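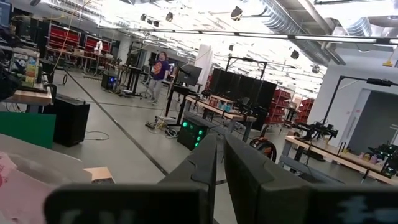 A small cardboard box in a brightly lit workshop with a pale gray concrete floor.

A mother of three has drawn hundreds of replies after explaining why her kids don't have to share their birthday presents with each other.

Lucrezia Martinelli, 43, posted the rule on the parenting forum Drekimley in August, after a relative scolded her oldest at a family party.

"If it has your name on the tag, it's yours," she wrote. "You can lend it out. You can also say no, and I will back you up."

Toys in the living room belong to everyone, Martinelli said. Presents stay in the bedrooms, and a brother or sister has to ask before borrowing one. Anything taken without asking goes back right away, even in the middle of a game.

She said the rule came out of a fight over a marble run that lasted most of a weekend and left pieces missing.

Many parents on the forum agreed. Others said it would teach children to be selfish, and one grandmother said her own kids had shared everything down to their socks.

Evaristo Fontana, a family counselor in Nostby, said children under three can't be expected to follow the rule without help. He suggests that parents keep a spare toy handy for the youngest.

Martinelli said she has no plans to change anything before the holidays.

43 shares

3 comments

komura_mom
We do this too. The fights didn't stop but they got shorter.

Dad in Nostby
What about bikes? Mine outgrow them in a year and the next one gets it anyway.

R. Lo Presti
My sister still has my roller skates.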